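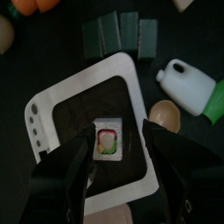 Why Do Boats Float?

Drop a pebble into a pond and it goes plop, straight to the bottom. Now think about a cargo ship. It's made of steel, it's longer than a soccer field, and it's loaded with bananas and bicycles and refrigerators. It weighs more than all the pebbles you could throw in your whole life. And it floats!

How can that be? Let's find out, and then you can build a boat of your own.

Water pushes back

Next time you're in the bath, try pushing an empty plastic bowl down into the water with your hand, right side up. Feel that? The water is shoving the bowl back up at you. It's pretty strong, too, and the deeper you push, the harder it shoves.

That upward push has a name: buoyancy (say it BOY-un-see). Every single thing you put in water gets a push like this, even the pebble. The pebble just doesn't get enough of it.

Making room

When you climb into a full bathtub, the water level goes up. You needed a space to sit in, so some of the water had to move out of your way. Scientists say you displaced the water, which is a fancy way of saying you moved it over.

Over two thousand years ago, a Greek thinker named Archimedes worked out the rule. The push you get from the water is exactly as strong as the weight of the water you moved. Move a little water, get a little push. Move a lot of water, get a great big one!

A pebble is small and heavy. It moves only a spoonful of water, and a spoonful of water weighs less than the pebble does, so down it goes. A ship is wide and mostly hollow. All those empty spaces inside are full of air, and air weighs hardly anything. The ship settles into the water until the water it has moved weighs the same as the whole ship, bananas included. Then it stops sinking and just sits there, floating.

The clay trick

You can see this for yourself with a lump of modeling clay (the oily kind that doesn't fall apart when it gets wet). Roll it into a ball and drop it in a bowl of water. Plop! It sinks.

Dry it off, flatten it out, and pinch up the edges to make a little dish. Set it gently on the water. It floats - and it's the very same clay! You didn't take any away. You only gave it a shape that moves more water.
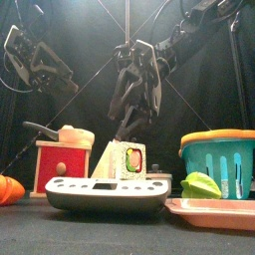
Staying upright

Floating is only half the job. A boat also has to stay the right way up, and for that it matters where the heavy stuff goes.

Stand with your feet close together and ask a friend to give you a very gentle nudge. Wobbly, right? Now stand with your feet apart and bend your knees. Much better. Boats are the same. A wide boat with its weight down low is hard to tip. A skinny boat with lots of weight up high can roll right over.

That's why ships put their heavy engines near the bottom. Many sailboats have a keel, too. It's a long fin that sticks down into the water underneath, and it often has heavy metal in it. When the wind leans on the sail, the keel helps pull the boat back up.

Build a penny boat

Our reader Sneha made a foil boat that held 116 pennies before it went under. Can you beat her?

You'll need:
A square of kitchen foil
A big bowl or a sink with 4 inches of water in it
A pile of pennies
A towel (trust us)

Fold up the sides of your foil to make a boat. Any shape you like! Pinch the corners tight so no water sneaks in. Put it on the water and add pennies one at a time, spreading them out over the bottom. Keep going until it sinks, then write down your score.

Now make a second boat from a piece of foil the same size, but change one thing. Maybe give it taller sides, or a pointy front. Did it hold more? Try stacking all your pennies in one corner as well, and watch what the boat does.

Words to know

Hull: the main body of a boat, the part that sits in the water.
Deck: the flat part on top that you walk on.
Bow: the front end. It rhymes with "cow."
Stern: the back end.
Port and starboard: left and right, when you're facing the bow. "Port" and "left" both have four letters, so that's an easy one to remember.

One more puzzle

Put an ice cube in a glass of water and it bobs at the top, with most of the ice hiding under the surface. Stir plenty of salt into another glass and try a second cube. Does it sit higher or lower? Look very closely, and draw what you see in both glasses.

Written by Hortensia Ospina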